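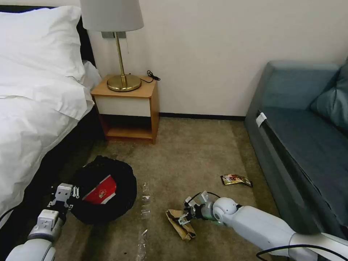 Figure 6.1 A bed, a nightstand and a lamp: the standard kit of a rented room.

Chapter 6
Pricing a Room for the Night

The first room I ever had to put a price on was on the second floor of a guesthouse in Grundomside, and I got it badly wrong. I was 22, I had a calculator, and I did what seemed sensible to me at the time. I added up what the room cost us for a year, divided by 365, stuck a little extra on top and wrote the answer on a card at the front desk. Sombat Suksawat, who owned the place, looked at the card for a while and then asked me who I thought would be sleeping there in November. I had no idea. In November, as I learned pretty fast, hardly anyone was.

So that's where I'd like us to start (and if you've skipped ahead from Chapter 4, welcome, you'll be fine, just keep the glossary open). A room for the night is a strange thing to sell. A shop that doesn't sell a chair today can sell the same chair tomorrow. A room that sits empty tonight has lost tonight's money for good, and tomorrow you have a new night to sell with the same old bills behind it. Economists call a product like this perishable, a word I used to think was only for fish.

Fixed costs and variable costs, again

You met these two in Chapter 3, and I'm sorry to drag them back, but hotels are where they really earn their keep. Say a guesthouse has 40 rooms. The mortgage, the insurance and the manager's salary come due whether you fill all of them or none. Those are the fixed costs. The variable costs are the ones a guest brings along: laundry, soap, hot water, the hour or so of cleaning, breakfast if you serve it. In most small hotels the second pile is tiny next to the first.

Now look at what that does to the pricing. If it costs you $6 in breakfast and laundry to have one more guest, then any price above $6 leaves you better off tonight than an empty room would. My students always love this part, and they always want to run off and rent everything for $7! Please don't. The fixed costs still have to be paid by somebody, and regular guests talk to each other at breakfast. We'll come back to that in Section 6.3, with graphs.

Who is asking for the room?

Funmilayo Fashola ran the front desk at a business hotel called the Davov for years, and she taught me to listen for one thing when the phone rang: how soon do they need it? Somebody calling at nine in the evening from a train station isn't going to shop around much. A family planning a summer trip will compare every place in town and then ask about parking. Same bed, same towels, and two very different ideas of what the night is worth.

That difference is called price elasticity of demand, and if you remember only one term from this chapter, I'd like it to be that one. The late caller's demand is inelastic, meaning the price can go up quite a bit before they hang up. The family's is elastic. Raise the rate a little and they're off to the place across the street.

The numbers we'll use

Most of the problems in this chapter follow one small hotel, the Nuchit, through a single year. It's a plain place near a bus terminal. In a good month it sells 1,000 room nights, and in a bad one it sells a lot fewer, which gives us something to work with. You'll find its price list in Table 6.1 and its monthly costs in Table 6.2. Keep both handy, and do the first set with a pencil before you open a spreadsheet.

Before you read on, write down the last price you paid for a night away from home and how far ahead you booked it. You'll need both for Exercise 1.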